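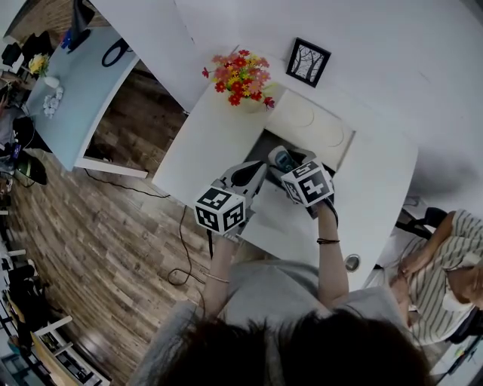 Section 4: Setting Up the Countertop

Your Hemmin counter is built, level and fastened together, so now comes the fun part! This section covers everything that lives on top: the recess, the cable grommet, the raised back panel, and the flowers and pictures that make a front desk feel like a place somebody wants to walk up to. Set aside a quiet hour before opening. If you have not finished Section 3 (Joining the Two Wings), go back and do that first.

What you will need

A soft cloth and a bowl of warm water with a drop of dish soap
The Noltden cable kit (one 3000 mm extension lead, clips, ties)
A pencil and a tape measure
Whatever small device you plan to keep in the recess
Flowers, a framed picture, or both

4.1 Clean the surface

1. Peel the protective film off the white top, starting at the inside of the curve and pulling low and slow toward the ends of the L.

2. Wipe the whole surface with the damp cloth, then dry it. White shows everything, and you will be amazed how much sawdust is still hiding in the recess after assembly.

3. Wait overnight before placing anything with rubber feet on the counter.

Caution: Do not use scouring powder, bleach or a melamine sponge. They leave a dull patch that will not polish out.

4.2 Fit out the recess

4. Check that the dark recess is empty and that no screw heads stand up from the floor of it.

5. Set your device in the recess with its screen facing the person who will use it most. A card reader, a small phone base or a visitor timer all sit nicely here. Leave at least 18 mm clear on each side so fingers can get in around it.

6. Stand (or sit) where you will be working and reach for it. Can you pick it up and put it back without looking? If your wrist bends sharply, slide the device toward you and try again. Long sleeves and bracelets like to catch on the rim, so try it dressed the way you would be on a normal workday.

Note: The recess is not sealed. Keep drinks on the other wing.

4.3 Run the cables

7. Find the round grommet near the front right edge of the counter. Lift the cap straight up with a fingernail.

8. Feed each plug down through the opening one at a time, largest first. Leave a relaxed loop on top, enough to lift the equipment and turn it around.

9. Under the counter, clip the cables to the frame and tie up the slack.

10. Turn the cap until its notch meets the cables, then press it back in.

Caution: Never run a loose cable across the part of the counter where visitors lean or sign in.

4.4 Check the back panel

11. Press lightly along the raised cream panel behind the recess. It should feel firm from end to end. The top edge should measure 1030 mm from the floor; if one end is low, adjust the feet below it as described in 2.6.

4.5 Add the flowers and picture

12. Put your arrangement on a rear corner, well away from the recess. We love a hot mix of reds, pinks, oranges and yellows with plenty of green against all that white! Artificial flowers are perfectly happy here and never drip. Choose a pale, heavy container, and crouch down on the visitor side to be sure the blooms don't hide your face.

13. Hang a small picture on the wall beyond the counter, a little to one side of the flowers. A black frame and a simple subject, such as bare winter trees on a light background, look wonderful on a gray wall and keep the corner from getting too busy.

Note: If a second desk stands beside the counter, leave a gap wide enough for a chair to roll through. The Foltuvum side desk, with its pale top, can go on either side.

Before you open

Walk in from the front door like a visitor and take a look. Move the flowers an inch or two if you need to, straighten the picture, and check the recess one more time for stray paper clips. Spare grommet caps and extra clips can be ordered from the Trellville parts desk; the order form is in Section 7.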